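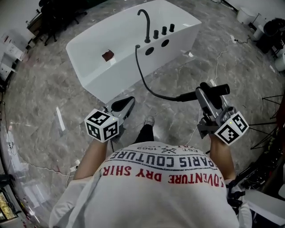
She said the house in Riltdale would have to be sold before the winter, and that she did not want to talk about it on the phone again. I said all right. We talked about it for another half hour.

Our mother had left the house to both of us, along with the field behind it. My sister lived in Cetholm and had not slept in the house for years. I lived 4 miles away and went over on Sundays to open the windows. It seemed to me that this gave me some kind of say. She thought the windows could be opened by whoever bought the place.

The offer came from Kravets, a company that wanted the field for storage units and did not care about the house. The letter gave us 60 days. I put it on the refrigerator, under the magnet from the bank, and read it whenever I wanted milk.

On the next Sunday I drove to Riltdale and cleaned out the hall closet. There were coats in it, and under the coats was a metal cash box with a key taped to the lid. I thought there might be money. What I found was receipts, all in our mother's handwriting, for a loan of $4000 that she had made to my sister. The last one was from a February long ago. It said $1000, and under that, "Rest forgiven. Do not tell your brother."

I sat on the stairs for a while. Then I put the coats in bags and took them to the church in Plurik, where a woman asked if any of them had moths. I said I did not think so.

I didn't call my sister that night or the next. I was angry, but I couldn't work out at which of them.
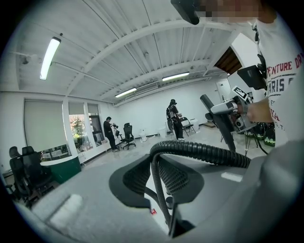 The meeting with the buyers was set for a Thursday, and I got to Cetholm too early for it. I walked past the office twice and then kept going toward the river, practicing what I would say about the receipts. None of it sounded right. On a side street a big door stood open, and I stopped to look in. It was a large room with pale walls and a ceiling of white corrugated metal, the same kind our father had put up over the back porch. A thick black hose with ridges looped up high and came down on the right. I looked at the ceiling. Ours had leaked at every screw, and my sister and I used to lie under it when it rained and guess which pot the next drop would hit. She usually won. I had not thought about that in a long time.

When I got back she was waiting on the sidewalk with two coffees. She had cut her hair. She asked if I had read the contract and I said most of it.

"I borrowed money from Mom once," she said. "A lot. You should know that before we split anything."

I said I knew.

She looked into her coffee. She asked how long I had known, and I told her since I did the hall closet. She asked what I had done with the coats.

"Plurik," I said. "The church."

"The green one too?"

"All of them."

She said she would have liked the green one. I said we could drive over after the meeting and see if it was still there, and she looked at her watch and held the door open for me.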